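Choosing Kitchen Surfaces That Last: A Talk With Sioned Prydderch

Sioned Prydderch has been fitting and repairing kitchens for most of her working life. She started as an apprentice in a cabinet shop and now runs her own small business, Binden, out of a unit behind a tire store. We met there at 8 in the morning, before her first job, to talk about counters, boards and what people spend their money on.

She says most customers call her with a color already picked out. They have seen a kitchen they like and want the same one. Her first question is usually about cooking.

"I ask what they made for dinner last night," she says. "If they tell me they ordered in, that's fine, they can have almost anything. If they tell me they made curry and then baked bread, we need to talk about stains and heat."

How she got started

Prydderch did not plan to work in kitchens. She took the cabinet shop job to pay rent and stayed because she liked the measuring. Her boss there, Normunds Luik, made her redraw every plan by hand before she could cut anything.

"I hated it for a year," she says. "Then I caught a mistake on paper that would have cost us a whole slab. After that I stopped complaining."

She still draws by hand. Her partner in the business, Ffion Vaughan, puts the drawings into the computer and handles the orders.

Stone and the look of stone

A lot of her work is pale counters with veins in them. People like the light, she says, and in a small kitchen it helps. The trouble comes with real marble, which marks when lemon juice or vinegar sits on it.

"You can seal it, and you should, but sealing slows a stain down. It won't stop acid from dulling the polish. I tell people that before they pay me a deposit."

For families she often suggests a surface with some movement in the pattern. Tan and brown flecks hide crumbs and small chips better than a plain white one does. She keeps more than 200 sample pieces on a shelf and lets customers take 2 home for a week.

"Put it by the window, put it under the lamp. It will look like a different stone at night."

A checkered wood board on a light counter is a pairing she likes, and she brings up wood often when customers worry that stone will feel cold.

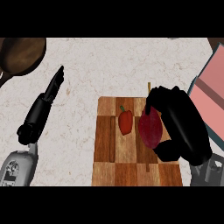
Looking after wood

Prydderch makes a few boards each December from leftover hardwood and gives them to customers. Boards glued up from many blocks need a bit more attention than a single plank, she says, as each joint is a place where water can get in.

Her advice is short. Wash the board by hand, dry it right away and stand it on its edge. Rub in food-safe mineral oil when the wood starts to look dull. Keep it out of the dishwasher.

"I had a customer, Elin Jarman, bring one back in pieces. One trip through the dishwasher. I glued it up again for her, and she's been very good since."

What she would spend on

Asked where the money should go in a tight budget, she names drawer runners first and the sink second. She likes 316 stainless steel for homes near the coast, where salt air is hard on cheaper grades. Counters come third.

"You open a drawer all day long. If it sticks, you'll be annoyed all day long. A plain counter never annoyed anyone."

She is booked for the next 5 months and has no plans to hire. Vaughan would like a bigger unit. Prydderch says she would settle for a better heater, and then she picks up her tape measure and goes to find her van keys.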